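January 2, 2022

I finished Drondura over the break, and I'm going to write this down before I forget how the second half goes. It's a small puzzle game by Bassey, the same people who made Skusura, and it ran fine on my old laptop with everything set to low.

You play a diver who has to bring 12 lamps back up to a town called Manus. There's no combat. You push things, you wait for the tide, and you try not to run out of air.
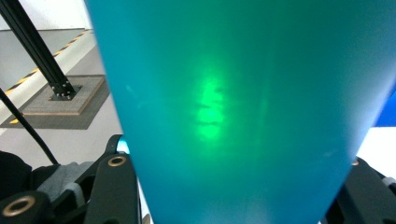 The lamps are the best thing in it. Each one has its own puzzle, and the game never repeats a trick in the first 2 areas. When you get close to one, it shows through the water as a blotchy green glow inside all that teal, much like the bright patch in the photo, and you steer by it. I turned the map off after the second area and didn't miss it.

The checkpoints are a problem. If you die in the long tunnel you go back to the start of it, and the tunnel takes a while even when you know the way. I stopped playing in August for that reason and only came back last week.

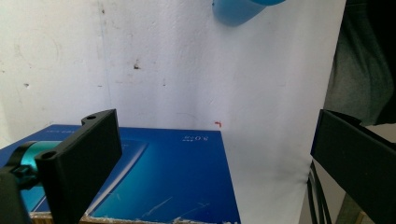

The patch notes say there are more air tanks in the tunnel now, and that did help. I got through on the third try. The last area is short - too short, I think - and the ending is one screen of text.

I have 100 percent on my save file except for the shells. There are 200 of them and I don't plan to go looking. Skusura is next, again, on the harder setting.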